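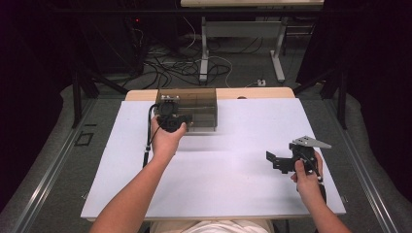 Figure 1. Open-topped box with internal dividers on a white board.

4.2 Shared storage in small offices

Tang and Choi surveyed 101 offices in Humport and Kaltden on how staff kept clips, stamps and keys. Offices with divided containers reported fewer repeat purchases over the year, although the gap was smaller in Kaltden, where supplies were ordered centrally.
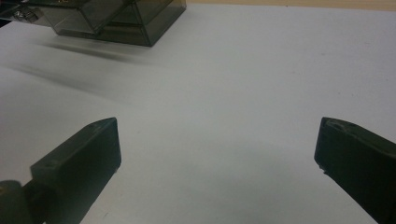
Labels had less effect than expected. Staff in both towns learned the place of an item within days, and most labels were out of date by August. Of the 717 items logged as misplaced, almost half were later found in a neighboring compartment — a pattern also reported in the earlier Nenia survey. 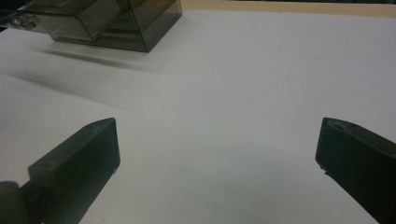 Does office size change the result? Size mattered only where two or more teams used the same container; in those offices, misplaced items were more common whatever the number of staff.

Purchase records were checked against the logs by Cheng-en Choi. Offices with incomplete records were kept in the sample but left out of the cost estimates in Section 5.

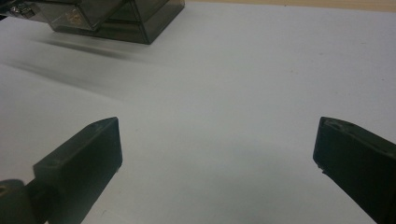 Figure 2. White work surface with a strip of pale, wood-toned surface beyond its far edge.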